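5. Collecting Demonstrations on Deformable Items

This section covers the hand-held collection procedure for the Cosum grasp-transfer method. It assumes that the gripper has been assembled (Section 3) and that the wrist camera has been calibrated (Section 4). Operators who will only replay existing episodes can skip to Section 6.

5.1 Purpose

The Cosum method trains a grasp policy from demonstrations made with a hand-held parallel gripper and then runs the policy on a fixed arm that carries the same fingers. The arm takes no part in collection. The method depends on two conditions: the camera must have the same view of the fingers in both setups, and the finger pads must behave the same way when they touch the item.

Rigid items tolerate small errors in both conditions. Fabric items do not. A dark knit item in particular gives the policy few visual features to work with, and most of the settings in this section were chosen with that class of item in mind.

5.2 Before you begin

You need:

- The hand-held gripper with padded fingers fitted
- The collection host, with the Daller recorder installed
- One item from the fabric set
- A lint roller
- The gray reference card supplied with the camera

Check that the recorder and the camera firmware are from the same release. The recorder will start with mismatched versions, but the finger width channel will be written with the wrong scale and the episodes cannot be repaired later.

CAUTION: Keep fingers and loose sleeves clear of the linkage arms when squeezing the trigger. The arms pass close to each other near full closure and can pinch.

5.3 Preparing the gripper

1. Disconnect the data cable.

2. Open the gripper fully and inspect both pads. The fibers should stand up evenly across the gripping surface. Replace a pad if any area is worn flat.

3. Clean both pads with the lint roller. Roll in one direction only, from the base of the finger to the tip.

4. Close the gripper slowly with nothing between the fingers. The pads should meet along their full height. If they meet at the tip first, return to Section 3.6 and reset the finger angle.

5. Check each linkage joint for side play. A joint that clicks must be tightened before collection.

6. Reconnect the data cable and route it along the outside of the handle.

NOTE: Do not swap the left and right fingers after cleaning. Pad wear is logged per side, and the Palacios slip filter (5.7) uses the logged values.

5.4 Setting exposure

Automatic exposure must be off. With it on, a dark item filling the center of the view causes the camera to brighten the whole image, and the background and fingers wash out as the gripper approaches. The policy then learns to read overall brightness as a distance cue. In the Fledimcombe trials this was the largest single source of failed transfers on black and navy items.

1. Place the reference card flat on the work surface under normal room lighting.

2. Hold the gripper above the card, fingers open, so that the card fills the area between the fingers.

3. In the recorder, open Camera, then Manual.

4. Set gain to 2.

5. Adjust the shutter until the card reads mid-gray on the histogram. Do not change the gain to reach this value.

6. Remove the card and replace it with the darkest item in the session. Folds should still be visible in the preview. If the item appears as a single flat area, add light to the work surface and repeat from step 1.

7. Select Lock. The setting is held until the recorder is closed.

NOTE: Daylight changes are enough to invalidate a locked exposure. Where the room has windows, close the blinds before step 1 and leave them closed for the session.

5.5 Setting the finger width channel

1. Open the gripper to its mechanical stop and select Set Open.

2. Close the gripper with no item between the pads and select Set Closed. Use only enough force to bring the pads into contact. Pressing harder compresses the fibers and shifts the zero point.

3. Open and close the gripper several times. The width trace should return to the same two levels each time.

4. If the closed level drifts, check the pads again (5.3, step 2) and repeat.

The width channel is recorded as a value from 0 to 800, with 800 at fully open. Fabric items produce a contact value well above zero, and the value differs from one grasp to the next depending on how many layers are caught. This variation is wanted. Do not try to reproduce the same contact value in every episode.

5.6 Recording an episode

Each episode consists of an approach, a grasp, a lift and a release. Place the item by dropping it from a low height so that it lands in an uncontrolled shape. Do not smooth or fold it afterward.

1. Hold the gripper clear of the item with the fingers fully open.

2. Press Record. Wait for the tone.

3. Move toward the item at a steady speed. Keep the item between the fingers in the preview during the whole approach.

4. Stop when the fingers are on either side of the raised part of the fabric. Hold still until the contact cue in the recorder turns solid.

5. Close the fingers. Squeeze the trigger in one motion.

6. Lift straight up until the item is clear of the surface.

7. Hold, then lower and open the fingers fully.

8. Press Record again to end the episode.

The view in step 4 is the one most often judged wrongly by new operators. Both pads should be visible, with fabric between them. If one pad is hidden behind the item, the gripper is off center and the close motion will push the item instead of gripping it.

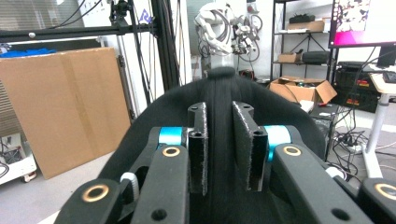 Figure 5-2. Wrist camera view with the fingers open around a black fabric item.

Compare your own preview with Figure 5-2 before closing. A fold or seam makes a good alignment target if one is present. On items with no such feature, align to the highest point of the fabric.

The background does not need to be cleared. Shelving, cables, monitors and other equipment in view are acceptable, and some variety between sessions improves transfer. The one exception is motion: ask other people in the room to stay out of view while the recorder is running.

CAUTION: If the collection area is shared with a powered arm, the arm must be disabled at its controller before any operator enters its reach.

5.7 Reviewing and filtering

The recorder runs the Palacios slip filter when an episode ends. The filter compares the finger width trace with the motion of the fabric in the image during the lift. An episode is marked Slip when the width falls while the fabric moves down relative to the pads.

Slip episodes are kept by default and given a lower weight in training. To discard them instead, set the filter to Strict. Strict is not recommended for knit items. A knit stretches under its own weight during the lift, and the filter can mistake stretch for slip.

To review a marked episode:

1. Open the episode list and select the entry.

2. Step to the start of the lift.

3. Watch the fabric at the upper edge of each pad. If it stays in place on both sides, clear the mark.

4. If it moves on one side only, leave the mark and inspect that pad before recording more.

5.8 Amount of data

The reference set for fabric items contains 1361 episodes. It was collected at Fledimcombe with one gripper and several operators. A further 268 episodes were held out for evaluation and must not be added to training, even when fine-tuning for a local item set.

For a new item that resembles one already in the reference set, start with a short session and evaluate on the arm before collecting more. For an item with a different surface, such as a coated or quilted fabric, plan on a full session. Pad friction changes enough on these materials that the existing grasps transfer poorly.

5.9 Troubleshooting

Contact cue never turns solid
The exposure is too dark or the item is outside the finger area. Repeat 5.4, then check alignment.

Width trace jumps during closing
The data cable is pulling at the connector. Reroute it and repeat 5.5.

Every episode is marked Slip
The closed level was set with too much force, or the filter is set to Strict. Repeat 5.5, step 2, and check the filter setting.

Policy closes early on the arm
Automatic exposure was active for part of the session. Check the exposure column in the episode list and remove any episode where the value changes.

Policy stops above the item and does not close
The arm camera is mounted at a different angle from the hand-held camera. See Section 6.2 before collecting more data.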